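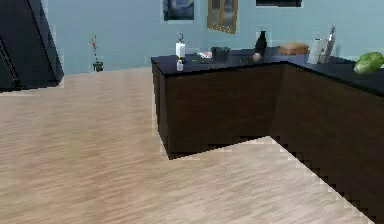
Figure 3. Kitchen layout K2 in the simulator, worktop dressed from the standard object list. Items keep their start positions until the first command is sent.

4. Rules for setting up and reporting a simulated kitchen trial

4.1 Why write rules at all

Most of the arguments we had in the first months of the Siston work were about set-up. Two people ran the same task in the same kitchen, got different success rates, and each thought the other had a bug. Neither did. One had let the objects settle for longer before starting the clock. The other had counted a bottle as "placed" when it was upright and touching the worktop, even if it had rolled first. Small things, but enough to swing a result.

So we wrote the rules down. They are meant for groups who share scenes and compare numbers, and they cover the scene, the start state, the run, the scoring and the report. They do not cover the learning method. Use what you like there.

The draft was put together by Heather Kerr and Cường Khổng, then tried out on the Troltari task set by people who had not seen it before. Where they got stuck we changed the wording. Where they disagreed with us we mostly changed the rule.

4.2 The scene

A scene is a room plus fixed furniture plus a list of loose objects. Each has a version number, and the three numbers go together in every report. Changing the wall colour counts as a new room version. So does moving a picture on the wall. This sounds fussy, but policies that work from camera input do pick up on the background, and we have had one that failed as soon as the floor texture was swapped.

Furniture must be checked for clean contact with the floor. Gaps and overlaps at the base of a cabinet are common in bought-in models. They may only be a matter of looks, or they may mean the collision shape is wrong, and you can't tell from the render. Turn on the collision view and look. The jagged line where the cabinet base meets the floor in Figure 3 is the sort of thing a reviewer should ask about, and the answer should be in the scene notes: drawing fault, shape fault or both.

Reflective surfaces are allowed. A glossy black worktop like the one in K2 is hard on depth estimates and we want that in the set. But the gloss setting has to be stated, with the light positions, or else the next group will get a different problem under the same name.

4.3 Loose objects

Every loose object needs a mass, a friction value and a collision shape. No defaults. In the first audit of the object library, 790 entries were checked and 99 of them still had the default mass, which meant a loaf and a full bottle weighed the same. Nobody had noticed, as the scoring only looked at position.

Objects are named for what they are in the library and not for what they look like in a render. This matters more than it should. At normal viewing distance a small round pale thing on a worktop could be an egg, an onion or a potato, and annotators will pick different ones. If the task command says "pick up the egg" then the library name decides what the egg is, and the report has to say so. Digby Kereama proposed a further step, which we adopted: if two out of three people can't name the object from the robot's own view, the command must be reworded or the object swapped for a clearer one.

Tall, narrow items get their own check. A bottle with a slender neck may start out leaning by a few degrees if it was dropped in a hair above the surface. Log the tilt of every tall item at the start. Above the limit for that item, the run is void and is not counted as a failure.

Crowding is allowed. Shared scenes should have at least one spot where an item stands directly in front of another, since real kitchens do. State which pairs these are.

4.4 Start state

The settling period is fixed by the scene file. It is not up to the operator. After settling, the full state is saved and given a hash, and all trials in a batch begin from a saved state. Do not re-drop objects between trials and call it the same start.

Each batch has 20 trials. Fewer is a pilot and has to be labelled as one. More is fine if decided beforehand and written down. What is not fine is carrying on until the number looks good, and yes we have seen it, in our own logs too.

A still render of the start state goes in the record, from the fixed room camera, at full size. The robot need not be in view. The render is for people and the hash is for machines; if they disagree, the hash wins and the render has to be made again.

Open floor in front of the worktop must be kept clear for mobile base tasks. Plants, bins and so on are part of the room version and stay where they are. Operators moved a plant more than once becuase it was "in the way". It may well be in the way. Leave it.

4.5 During the run

Three rules here, all short.

No human input after the start command. A paused run is a void run, even if nothing was touched during the pause.

Force and speed limits apply in simulation at the same values as on the physical arm. A simulated arm can shove a cabinet through a wall with no harm done, and a policy trained that way will try it on real hardware. We set the limits from the arm's own safety settings and stop the run when either is passed. Such stops are reported in a seperate column from ordinary failures. They tell you something different.

Contact with any object not named in the task is logged. Light contact is not a failure. Knocking something over is, even when the named object ends up in the right place. There was a long discussion on this with the Zokgate group, who score by goal only. Our view is that a robot which fetches the bread and tips over a bottle on the way has not done the job to a standard anyone would accept at home. They take the point but keep their own column. Both can be reported side by side.

4.6 Scoring

Scoring is done by script from the logged state. A person checks one trial in each batch by watching the replay, chosen by the script and not by the person. If the person and the script disagree, the entire batch gets checked by hand.

The terms used in scoring need plain meanings. Ours:

Held – no contact with anything except the gripper, for the full hold time.
Placed – in contact with the target surface, at rest, gripper clear.
Upright – within the tilt limit for that item.
Lost – below worktop height at any moment, even if later recovered.

"Lost" was added after a trial where a round item rolled off the short leg of the counter, bounced, and came to rest against the arm's base, where the policy picked it up and put it back. Impressive. Still lost.

4.7 What to report

The minimum report is one page. Room, furniture and object list versions. Start state hash and render. Number of trials, planned and run. Voids with reasons. Safety stops. Failures by type. Simulator build. Name of the person who did the replay check.

Voids deserve a word. Across the shared logs we hold 3768 trials, and the void rate differs a lot between sites. Part of this is honest difference in scenes. Part of it is taste. A site that voids freely will show better success rates than one that doesn't, and the only cure is to print the voids next to the successes so that readers can judge. Lụa Khương's suggestion was a cap on voids per batch, above which the batch is thrown out. We have not set one yet. Needs more data from cluttered scenes, where tall items tip at the start through no fault of the policy.

Negative results should be reported in the same form. A batch with no successes still takes up a page.

4.8 Limits of the rules

Following all this does not make a simulated result true of a real kitchen. It makes two simulated results comparable. Claims about real homes need real trials, and the report should keep the two apart, with different headings if need be. We suggest the words "in simulation" appear in the title or in the first line of any summary.

The rules are also weak on soft things. Bread is modelled as a rigid block, lettuce as a rigid ball with a leafy skin. Grip forces measured on these mean very little. Until the models improve, tasks using soft items should score on position alone and say so in the notes.

Lighting is the other gap. We ask for light positions but have no rule on how much they may vary inside a batch. Ngân Lại is testing this now using the Hầu scene pack, with daylight from early morning through to evening, and the February revision will take up whatever comes of it. Until then keep the lights fixed within a batch and change them only between batches, with a new start state hash each time.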